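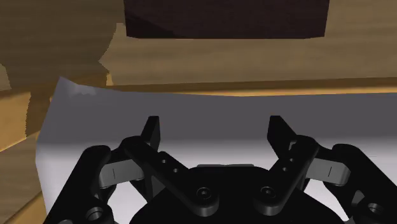

The view down the gripper in one of our simulated scenes, fingers open, with a pale surface ahead and wood beyond it.

PRESS RELEASE

Bidard opens its simulated practice room to people who have never driven a robot

Granurness, August

I'm Thaddeus Oyelaran, I look after data collection at Bidard, and I've been told I can write this one myself as long as I get the news in early. So: from Friday we're opening up Nina, our simulated practice room, to anyone in and near Granurness who fancies spending a session teaching a robot arm to do small household jobs. You don't need an engineering background. You don't need to be good at computer games either (I'm terrible at them, and I've recorded more sessions than anyone in the office).

Nina is the name we gave to the whole set-up, the rendered rooms and the controls together. You sit at a desk, hold a controller in one hand and move a gripper about on the screen. Close the trigger and the fingers close. Let go and they open. Everything you do gets saved as a demonstration, and the demonstrations go to Vemitz, our learning system, which studies them and then has a go at the same job on its own.

What Vemitz needs more than anything is variety, and that's where we've been falling short. Up to now every example has come from the same few of us, and we've all picked up each other's habits! I come in from the left every single time. My colleagues do too, mostly from having sat behind me while I showed them how. A learning system fed on that will come in from the left until the cows come home, and then look completely lost when something is in the way.

So we want other people's hands on it. We want people who go slowly, people who rush, people who stop halfway and change their minds. We even want the fumbles, and we keep those in, marked as fumbles, so that Vemitz can see what a recovery looks like as well as a clean run. Please don't apologise when you drop something. Everybody drops something.

The jobs themselves are very ordinary. Pick a thing up and put it somewhere else. Move one object out of the way to reach another. Line something up against an edge. We change the layout and the lighting between goes, so you'll rarely meet exactly the same arrangement twice, and that does mean you have to look properly each time instead of working from memory.

The bit newcomers find oddest is the close-up view. It's taken from just behind the gripper, so the fingers stay in front of you and the world slides about behind them, and judging depth from it takes a while. My advice is to watch the fingertips and whatever is directly past them and let the rest go blurry in your mind. After a few tries most people stop thinking about it. One of our early testers told me it was like parking somebody else's car, which I thought was fair.

How a session works

Each session has 2 parts with a tea break between them. The first part is practice, and none of it is recorded, so you can wave the arm about as much as you like and bump into the furniture. The second part is for real, and lasts 30 minutes. You do as many demonstrations as you comfortably can in that time, and if that's only a handful then that's absolutely fine by us. I'd much rather have a few relaxed ones than a great heap of tense ones, and believe me, tension shows up in the recordings as a sort of wobble.

We have room for 100 people in this first round. If you'd like to come back for a second session, put that on your form and we'll fit you in once everyone has had a turn.

Someone from the team will be in the room the whole time. If the controls feel wrong for your hand, say so straight away, as we can swap them over for left-handers and turn down the sensitivity. You can also stop whenever you want, and you can ask us to delete your recordings afterwards without telling us why.

What we keep, and what we don't

We save the movements of the gripper, what the simulated cameras see and whether the job was finished. We don't film you and we don't record the sound in the room, so feel free to mutter. Your name stays on the booking sheet and isn't attached to the demonstrations.

People often ask why we're doing this on a screen at all. The dull answer is that resetting a simulated room takes one button, and resetting a real one means me crawling under a table. It also lets us try awkward layouts early on without breaking anything. It isn't the same as the real thing, and we don't pretend it is. Contact is the hard part, how things slip and tip and catch on each other, and whatever Vemitz picks up in Nina still has to be checked on a physical arm before we'd make any claims for it. We haven't any results to announce today and I'd be wary of promising some.

I'm really looking forward to this, I should say. I've spent months watching my own demonstrations back, and I can't wait to see how somebody else would tackle them.

Taking part

Places can be booked at the Bidard front desk in Granurness or through the form on our website. Sessions are for adults, and the desks and controls can be raised or lowered to suit you. Bring your reading glasses if you use them.

Journalists are welcome to come along and try a practice session. Please ask for Thaddeus Oyelaran at Bidard, who can also supply further stills from Nina.

Ends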